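Folding a fitted sheet

Wash at up to 60 degrees and dry the sheet fully before you start.

1. Turn it inside out and put one hand in each of two corners.
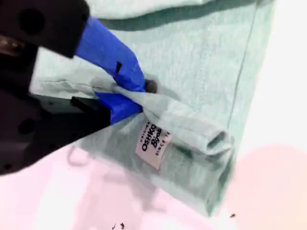
Does it work for a deep mattress?
The steps stay the same, only the elastic side is thicker when folded.

2. Bring your hands together and turn one corner over the other. Do the same with the other two – a big table helps.

3. Fold in thirds, then roll it. 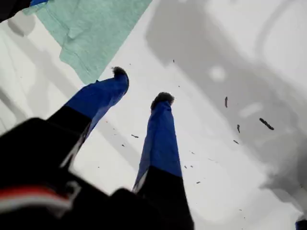

Storing

Keep each set inside its own pillowcase. Thank you to Neelam Semwal for this tip.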